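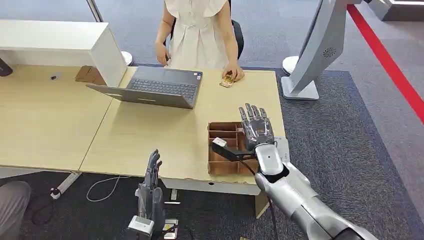 Section 4: Showing the robot a desk task

By now you should have the Udadus powered up and both hands answering to the gloves. If they don't, go back to the start-up section and sort that out first. I've tried skipping ahead with one sleepy hand, and I ended up redoing the whole morning.

I'm going to use the tray task all the way through, since it's the one I teach everyone at Tritley. A compartment tray sits on the desk, one person sits across from the robot, and you, the operator, drive the arms from the operator's chair. You do the job over and over, Gunent records it, and later on the robot has something to learn from.

Setting up the desk

1. Put the tray near the front of the desk, on the side of the hand that will do the work. I always start with the right hand.

2. Run any cable down the front of the desk toward the floor and leave plenty of slack. Lift the arm as high as the task needs and watch the cable while you do it. If it goes tight, fix it now.

3. Clear a path for the arm between its rest position and the tray. A laptop can stay on the desk as long as its lid is well out of the way.

4. Agree on signals with the person across from the robot. Mine are very plain: "moving," "holding," and "stop." Say them out loud every single time, even when it feels silly.

Caution: Keep the red stop button within reach of someone who isn't wearing the gloves. Your own hands are busy, and pulling a glove off takes longer than you think!

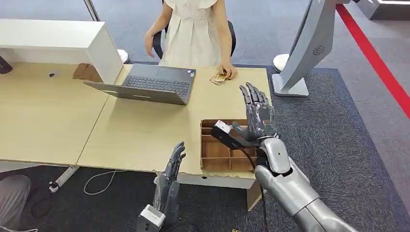 Matching your hands to the robot's

1. Sit down, put both arms in the same pose as the robot's arms, and hold still. Gunent gives a long beep when it has matched them up.

2. Open and close each hand slowly. The fingers should follow yours without hunting back and forth. A little lag is fine, and you'll stop noticing it pretty fast.

3. Set the speed limit to 70 percent. You can go higher once you've got the feel of it, but I never have, and my recordings are fine.

4. Check the wrist views as well as the head view. New operators stare at the head view the whole time - I did too - and then wonder why they keep bumping the dividers.
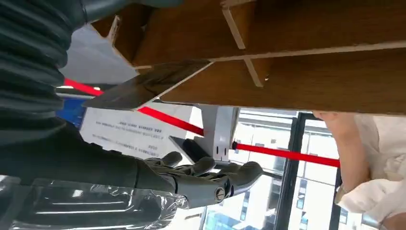
The wrist view takes some getting used to, because it swings around as you turn your hand and it shows you a lot of room that has nothing to do with the task. Pick one thing to watch, your fingertips for instance, and let the rest slide by. If you start to feel queasy, close your eyes for a moment with your hands held still, then carry on. Don't close them while you're moving. (Mirko Bassi made me write that down.)

Recording

1. Start from the rest pose. Press the left foot pedal and wait for the click before you move.

2. Bring the working hand over the tray. Come in from above and keep your fingers well clear of the dividers.

3. Do the task once, at the pace you'd use if you were doing it with your own hand. Slowing way down makes for odd recordings with lots of tiny stops in them.

4. Park the other hand upright at the front of the desk and leave it there. Small fidgets get recorded too.

5. Go back to the rest pose and press the pedal again. If you fumbled badly, press the right pedal to throw the take out. If you fumbled a little and recovered, keep it!

Note: I stop at 42 minutes and switch operators. My arms would say sooner.

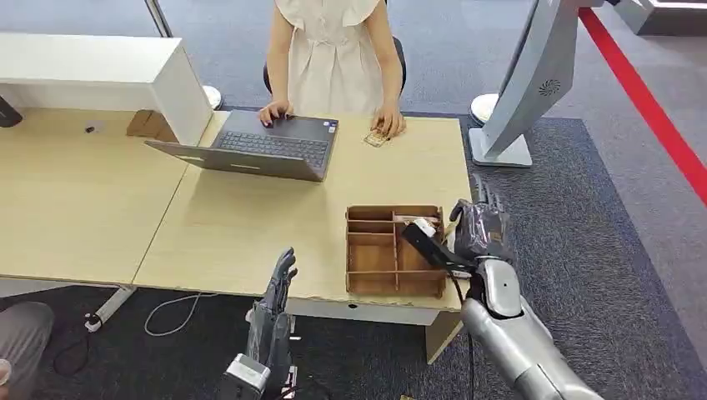

Ciarán Brennan wrote in after trying this section: "I'd tell people to change the tray position between takes. I left mine in one spot for all of September and the robot was hopeless as soon as somebody nudged it."

He's right, so please add that to the list. Shift the tray a little after every 9 takes, turn it now and then, and type the change into the notes box in Gunent. Don't shift it so far that the arm has to stretch, though. If the elbow light goes amber, slide the tray back toward the robot and throw out that take.

When you're finished, bring both arms to rest, say "stop" out loud, and wait for the person across the desk to answer before you take the gloves off. The left one comes off first. It has the shorter strap.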